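Start with a sketchbook you won't mind ruining. Mine is a Cledel with 72 pages, bought in June, and the first few are mostly bad drawings of the same kitchen chair. A journal-and-sketchbook habit needs very little else: one pen, one pencil, and a fixed time of day.

## Set up the book

1. Leave the first page blank. You can come back to it later.
2. Number the pages in the bottom corner.
3. Write the month inside the front cover.

## Draw one ordinary thing

Pick something within reach and draw it for ten minutes without erasing. Kitchen tools work well for beginners. The outlines are simple, and a handle at an angle gives you a little foreshortening to practice.
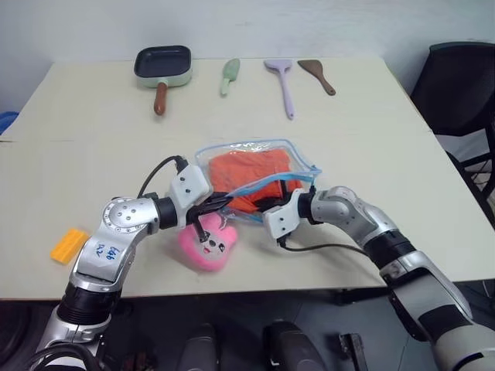
*Spatulas, a small square pan and an orange cloth in a zip-top bag.*

Draw the largest shape first, then the spaces between things. If a line is wrong, put the right one next to it and keep going.

## Write beside the drawing

Add three or four sentences on the same page. They don't have to be about what you drew. Renato Pascual, who taught the evening class I took in Hidbridge, asked us for one thing we heard that day, one thing we ate and one thing we put off. I still use his list when I'm stuck – usually on the train to Tierney.

Keep the writing small and work around the drawing. If the text runs over a line or two, let it.

## Choose a pen

I use a Flesau fineliner with black ink. Let the ink dry before you close the book, or the facing page will pick it up. For gray areas, use a soft pencil and smudge it with a fingertip.

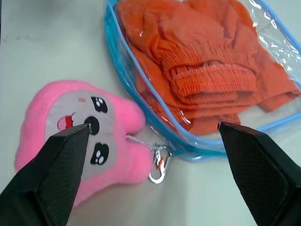

**Do I need to draw every day?**

Four days a week is enough to fill a book in a few months. If you miss a week, start on the next blank page and don't go back to fill in the gap.

## When the book is full

Read it through once with a pencil and mark the pages you want to redraw. I have 163 marked pages across my old books, and I pick one whenever I start a new one.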